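Zellow Center Newsletter
January

Colored water week in the Tuesday science club

The Tuesday club at Zellow started the winter term with mixing and matching colors. It's a cheap activity, it fills a whole session, and most of what you need is already in the cupboard on the Dolan side of the building. Several parents asked for the instructions so they could try it at home or pass it on to a school, so they are printed in this issue.

The club had 16 children signed up for the term, ages six and up. They work in groups of 4. Each group gets one rack, a set of tubes with caps, a jug of tap water and food coloring in red, yellow and blue. The session runs from 4 to a little after 5, with cleanup at the end.

What to put out

Plastic test tubes with screw or push-on caps. Glass is fine for older groups but we don't use it.
One rack per group. The plastic ones with rows of holes are best, as they hold the tubes upright and rinse off easily.
Droppers, one for each color.
Paper towels, more than you expect to need.
White paper to hold behind the tubes when comparing shades.
A tray or a wipeable table. Food coloring will mark bare wood.

How it goes

Fill the tubes halfway with water before the children sit down. Start with one drop of yellow in the first tube, two in the second and so on, and have the children put them in order from palest to darkest. Then move on to two colors. Yellow with a single drop of red gives a good orange. Yellow with blue gives a green that is usually darker than anyone wanted, so add the blue last and add it slowly. All three together make brown, and every group gets there sooner or later.

Caps go on before anything is shaken. We ask the children to hold the tube just under the cap and lift straight up, which keeps the rack from tipping. Tubes go back in the rack between turns and are not laid on the table.

The matching round

For the second half we put other colored things at the back of the table and the groups pick one to copy. Drink bottles work well for this. Orange soda and cola give you two ends of the range, and a red drink sits somewhere between. Keep the bottles closed and tell the children at the start that they are for looking at. Toy fruit from the Wanda playroom does the same job, and a plate of it gives the younger ones something easier to match than a bottle.

A match doesn't have to be exact. Hold the tube and the object up to the same light, with the white paper behind the tube, and let the group decide whether it needs another drop. Write down how many drops went in. The groups that kept a list could make their color a second time, and the ones that didn't had to start over.

The blue rack has three capped tubes in its back row, one dark brown, one yellow-orange and one reddish, with the bottles along the wall and the fruit on its light blue plate. 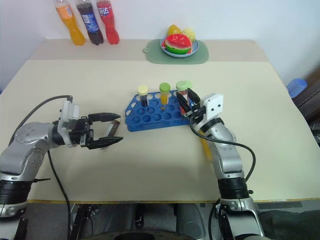 Cleaning up

Empty the tubes into the sink, not the bucket. Rinse caps and tubes separately and leave them upside down on a towel overnight. Racks go back on the second shelf. Toy fruit goes back to the playroom the same evening, please, as the morning group uses it.

Supplies

We are short of caps. If you have spare ones that fit the standard tubes, leave them in the box at the Cludgate entrance. Yellow food coloring is also running low.

Next session is paper chromatography. Children should bring one washable marker each, any dark color.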